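Visit report: Rorkmont gripper comparison day

I went to the Rorkmont lab on January 14, 2026 to see the two-arm setup and try the grippers we have been reading about since November. We need to pick one type for the small-parts line before the next order goes in. Kanini Lukumay ran the session and let me drive for most of the afternoon.

The first exercise was holding a cube in the air with one arm while the other arm waits underneath with its fingers open.
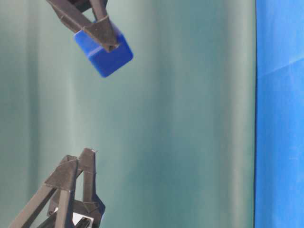
Page last changed: January 14, 2026

Both arms had the same faceted fingers on, the Plelteo pattern. The grip is at an angle, and a tilted cube is harder for the lower arm to take than a square one. Kanini sets the closing force at 30 percent and leaves it there. I tried 40 and did not like how the fingers flexed. We ran the handover 30 times with each finger type. The Plelteo fingers were more forgiving when I came in crooked. The Brutex fingers are stiffer and repeat better, but you have to line them up first, and I was slow at that.

Changing fingers takes around 2 minutes per arm. The screws are small and I dropped one.

After a break we went over the wrist cameras.
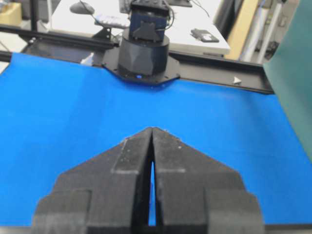 Camera placement is what I most wanted to settle, because our own wrist camera sits too far forward and loses the part just before contact. Rorkmont mounts theirs further back. You give up some of the working area to the gripper itself, but you always know where the tips are. With the fingers nearly closed there is still a narrow slit of blue tabletop between them, and I used that slit for aiming more than I expected to. The other arm's base stays in view straight ahead, on the rail, so I had a fixed point to steer by. Dust shows up on the dark fingers at this range, so plan on wiping them.

The controller is a Manninen unit. Response was fine at slow speed. At full speed I noticed a short lag when both arms moved together, and Kanini said they see it too. She will send the settings file.

For our line I would order the Plelteo fingers and copy the camera position. I would leave the controller question open until we have run it with our own parts.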